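Bendstead Summer Robotics: Handout 4, The Kitchen Counter

Notes by Adel Bensaid, posted 2019-07-03

Hello again! These notes go with the second half of the kitchen unit, so if you haven't finished Handout 3 (the one with the joint limits), go do that first. I'll wait. Most of what follows will make no sense without it.

A few of you wrote to me after the last session asking why we spend so long in simulation when there are perfectly good arms in the Sudley lab. Short answer: you can reset a simulated counter with one key, and I don't have to mop anything. Longer answer: I want you to make a lot of mistakes, quickly, and then look at them. The group that did this unit in May logged 1,025 runs between them, and the best project reports came from the people with the ugliest run folders.

What you're working with

Two arms, two black multi-fingered hands, one granite counter. There's a plate with something brown and shiny on it (half the class says éclair, and I've stopped arguing), a cutting board with a croissant, and a frying pan over on the right. The clutter along the back of the counter is fixed for this unit. Please don't write code that tries to pick it up, I know you want to.

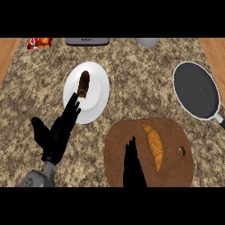 Setting up your run

Open the Derkach launcher and choose the kitchen counter, two-arm version. If you get the one-arm version you've clicked too fast, back out and try again. Load your Flukus config file from last time, then check that your name is in the header. I had 11 files with no name on them last time and spent a whole evening playing detective.

Set the step limit to 200. That's plenty for a reach and a grasp. If your arm needs more than that it's wandering, and a bigger limit will only let it wander longer.

The task itself

Left hand goes to the plate, right hand goes to the cutting board. For this handout I only care about the approach: get each hand close to its own target with the fingers open, hold still, and save the run. No lifting yet! Lifting is Handout 5 and it deserves its own grumpy set of notes.

The part that trips people up is the left hand. Everybody wants to drive it straight at the food along the shortest line, and then the fingertips end up down on the rim of the plate. Pick a waypoint a bit above the rim, go there first, and come down from it. You can be generous with the height. I'd take a slow, boring approach over a fast one that knocks the plate every third try.

For the right hand, watch your view. Once the hand is over the board it hides a good part of the thing you're trying to grab, and if your code asks "where is the croissant?" on every step, it will start giving you silly answers right when you need good ones. Save the position while the view is still clear and use the saved one for the last stretch.

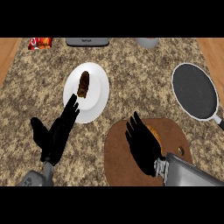 Do both arms have to move at the same time? No, and I'd start with one. Get the left arm working with the right one parked, swap, and only then run them together. When you do put them together, check the wrists as well as the fingertips. The forearms are a lot chunkier than they look in your head, and two people last term had lovely hand paths with the forearms going right through each other (collision checking was off, please leave it on).

What to hand in

Your config file, your script, and 4 saved runs. At least one should be a run that went wrong, with a paragraph on what you think happened. I really do read these, and a good guess that turns out mistaken still gets full marks. "It didn't work" gets you a sad face in the margin.

Name the folder with your last name and the handout number. Drop it in the shared drive, in the folder for this unit, and don't zip it.

Stuff people asked me

Can I move the frying pan? You can, but put it back to the default before you save the runs you're handing in, or I can't compare them.

Can I work in pairs? Yes, one folder per pair, both names in the header.

My hand shakes when it stops. Your gain is too high. Halve it and see, then halve it again if you have to. Page two of Handout 3 has the table.

Questions before next time go on the class board so the others can see the answers too.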